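From: Shona Doolan
To: lab-equipment list
Date: July 8, 2026
Subject: Re: Second arm for the lid bench?

Damian Fankhauser wrote:
> Before I sign anything: the Lavis quote is for two arms, two
> grippers and a controller. The lid bench has one arm now. Why
> does opening a bread box need a second? Also, what is the line
> that just says "boxes, 10"?

Damian,

Fair questions, and I'll take the cheap one first. "Boxes, 10" means ten bread boxes. They go under consumables, though I realize you have never consumed one.

The second arm is for holding the base while the first one pushes the lid. With one arm we have to fix the base to the table, and a kitchen doesn't come with clamps. Hrefna ran 60 trials last month without clamping and the box went for a walk in 19... no, sorry, I'm reading the wrong column. Ask her for the number. It was enough that she stopped laughing.

Where the money goes, in my order of preference:

Arm and controller from Lavis, as quoted. Delivery in October if we order this month.
One pair of soft fingertips from Guérin. The hard ones that come with the arm skate on glossy plastic.
Spare fingertips, 112 each. Yes, each. I asked twice.
The Umitz wrist sensor can wait until next year. Ívar disagrees and will no doubt reply to all.

Aksel wants to know if we could do the whole job with a longer gripper. I priced one. It costs almost as much as the arm and it still can't be on both ends of the box.

The task is lid down to lid up and back again, same box, same table: 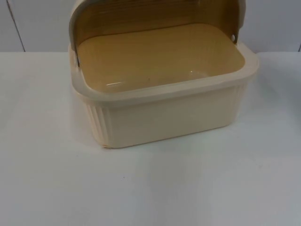
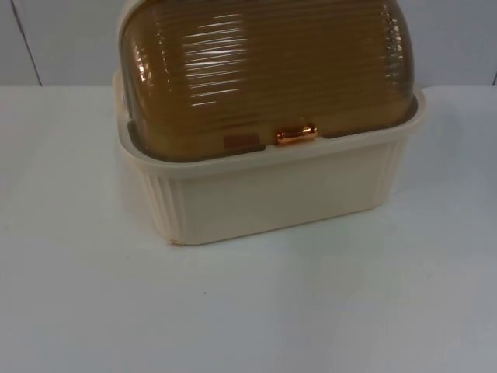
What I'd like from you is a yes on the arm and controller by the end of the month, and the fingertips out of whatever is left in the Flammont money. If the answer is no, please say so early, so I can rewrite the test plan around one arm and a great deal of double-sided tape.

The tape is 119 for the case, by the way. I put it on the quote as a fallback and it's the only line the purchasing system has approved so far.

Shona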